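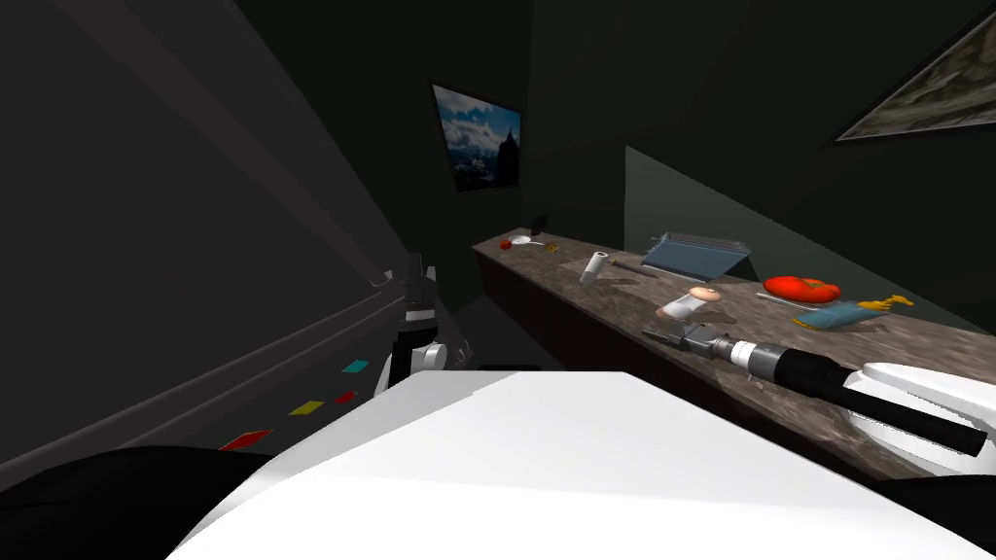

Kitchen tips from the robot people

My cousin Ama Boateng works on the Drutus study, where they teach a simulated two-armed robot to tidy a kitchen counter, and I've been pestering her for anything the rest of us can use (she's very patient with me!). They ran 1,341 practice cleanups, and the order of the work mattered more than the speed.

The runs that went best cleared the front edge first, then worked toward the wall, so the arms weren't reaching over things. I tried it after supper and knocked over far fewer cups.

Her other tip: stand tipped cups upright before you touch anything round. In 500 runs done that way, only 17 ended with fruit on the floor, and I do wish my tomatoes behaved as nicely.

Give it five evenings and write and tell me how you get on.

Afia Boateng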